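1/ Every spring my feed fills up with people wiping their counters with vinegar and calling the kitchen disinfected. I have questions. Long thread, sorry in advance.

2/ First, the smell. People trust vinegar because it smells like it's doing something. So does a salad.

3/ Plain white vinegar is a weak acid. It's good at hard water crust in a kettle, soap film on a shower door, and that cloudy stuff on drinking glasses. I use it for all three and I'm happy with it.

4/ What it's weak at is grease. Try it on a range hood filter that's been up there since October. You'll be standing there a while. Dish soap will beat it and cost you pennies.

5/ As for germs, it knocks back a few kinds and leaves plenty of others alone. If raw chicken has been on the counter, wash it with soap and water, then use something that's sold as a disinfectant and has the contact time printed on the label. Then wait out the contact time. Most people spray and wipe in one motion, me included for years.

6/ Now the mixes. Baking soda plus vinegar is the famous one. It fizzes, everyone films it, and what's left in the bowl is mostly water with a bit of salt in it. If you want to scrub, use the baking soda by itself. If you want to descale, use the vinegar by itself.

7/ And please don't mix vinegar with bleach. Ever. That one makes chlorine gas and I still see it suggested in comments.

8/ Somebody always shows up to say "but my counters are spotless." OK. Spotless to whom? A white surface looks clean from across the room with almost anything on it. Get your face down close and there's usually a speck or two.

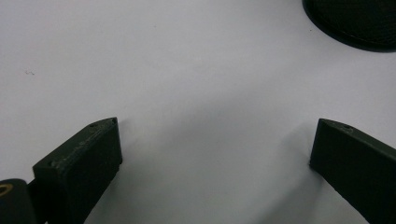 ## Part two, the stuff they want to sell you

9/ Which brings me to Juvinia. Two bottles, a "prep" and a "finish," and the ingredient list on the first one is water, vinegar, orange scent. The second one is the same with less vinegar. I read both labels twice because I thought I'd picked up the wrong bottle.

10/ The sales page says 3,656 happy kitchens. How was a kitchen asked? Is that orders, reviews, people who clicked a smiley face? There's no footnote. I looked.

11/ Pedow is a little better. It's a plain spray, it says what's in it, and it doesn't claim to kill anything. My complaint is the price, and the "stone safe" line in tiny print. If there's acid in it I wouldn't put it near marble or limestone. Vinegar etches both, and the dull spots don't wipe off.

12/ Same goes for the rubber seals in a dishwasher or washing machine. Check the manual before you pour a cup in every week because a video told you to.

13/ What I use at home: dish soap in warm water for nearly everything, vinegar for the kettle, a store-brand disinfectant after raw meat. Microfiber cloths, washed hot, no fabric softener.

14/ Replies are open. If you have a test with an actual comparison in it, send it. If you have a before and after with different lighting, I've seen it.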